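The Open Day at Erkberg

Trilok Pathak had taken the 10 o'clock bus to the open day on the strength of a leaflet, and because it was September and the garden no longer needed him. He had fitted kitchens for most of his life, and he wanted to see what sort of hands they were making now. 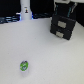
The girl from Umier had a very kind voice, and she had plainly given her little talk a good many times that morning. She pointed out the black set of drawers and then the small green-topped cup, all by itself on that great stretch of white table, and Trilok thought it looked like the last guest at a wedding.

"That's Irno's job," she said. "Picking up the coffee."

"Only the one?" said Trilok, who had hoped for something bigger – a wardrobe, perhaps.

She turned the little screen towards him so that he could see what Irno saw. Dark Magic, it said, in large white letters, sideways. He tilted his head to read it, and so did the small boy next to him.

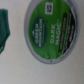

What Mrs Flanagan Would Have Said

He thought then of old Mrs Flanagan, who had taught him to hang a door when he was 21 and had no patience at all. Slow down, she used to say, the door isn't going anywhere. She would have liked this machine, he decided, or at least she would have stood and argued with it.

The boy was holding his breath. Trilok found that he was too.
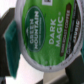
"Gently," he said, out loud, and the girl from Umier smiled and didn't seem to mind. He stayed until 2, long after the boy had been led away to find some lunch, and asked her whether they ever let visitors have a go.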